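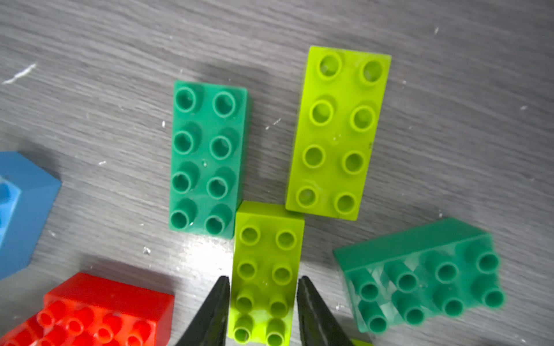 Kontogiannis asks if the Skovska kit is worth it over the Borkness one. For bricks on a tabletop, yes.

2/ Two black fingers, tapered. They fit either side of a chunky 2x4 brick. Wrist camera included, mount included – cable sold separately.

3/ Rated for up to 3000 cycles before new finger pads. I'm at 300. No slip so far on the big bricks. Firmware 3931 fixed the homing bug.

4/ Spare pads ship from Drurville in December.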